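Thoa Kim has worked at the same desk at Trornis for more than four years, and she says she can find everything on it. "My colleagues don't believe me," she says, "but ask me for the tape and I have it at once."

We talk at two in the afternoon, when the office is quiet. The books came first, she explains, and then other things went up to join them.
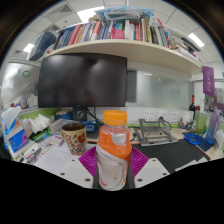
The shelf over the monitor, with books and a pink pouch.

She doesn't like drawers. "In a drawer I forget things. On the desk I see my notes – also the old ones, which I should throw away." The flowered mug was a present from her aunt in Detmont.
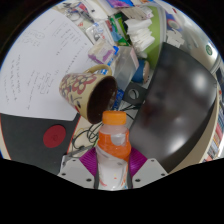

Tùng Đàm finds that the notes should go first, and that one clean corner would be enough for a start. Thoa promises to think about it in April.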